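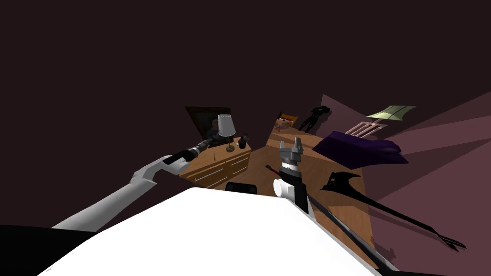
2 min read (296 words)

Section 7. Running the Open Day Demo

This section covers the simulated room demo on the Vomari viewer. Complete the set-up in Section 6 first. The steps are the same for the Fudent and Espiritu builds except where noted.

Before visitors arrive

1. Start the host computer and log in to the demo account.
2. Open Vomari and select Gernby from the room list. Loading can take more than 52 seconds the first time.
3. Open both arm panels. Each arm has its own panel and its own camera view.
4. Press Home on each panel and wait for the status line to read Ready.
5. Set the speed limit to Visitor.

Note: The wrist views turn with the wrist, so the room will often look tilted on the big screen. Leave the view lock off. Visitors who are driving need to see what the gripper sees.

Caution: Do not load a new room while someone is holding the controller. The arms go back to the home pose as soon as the room opens.
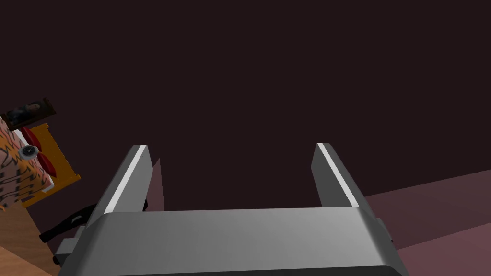
6. Hand over the controller and let the visitor open and close the fingers a few times before moving the arm.
7. Ask the visitor to pick a target in the room and bring the gripper toward it slowly. Small items on shelves and tables are harder than they look.
8. If the arm stops and the panel shows Limit, back off with the left stick. Do not press Reset.

Caution: Reset clears the session log as well as the room.

Looking at a framed picture

9. Switch the big screen to the wrist view.
10. Move in until the plaque can be read, then release the stick.

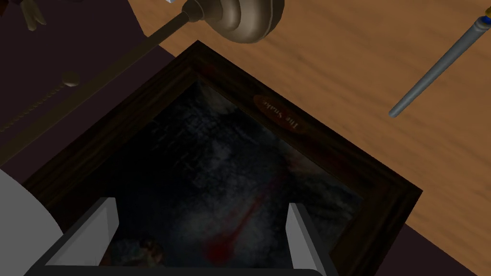
Fig. 7-3. Wrist view with the plaque "The Snake" readable at upper right.

11. Press Save View if the visitor wants a copy. Files go to the Shared folder, which holds up to 2000 views.

Espiritu build only: Save View is under the Tools menu.

Between groups

12. Press Home on both panels and check for Ready again.
13. Wipe down the controller.

Section last revised August 8, 2021. Replaces the February version.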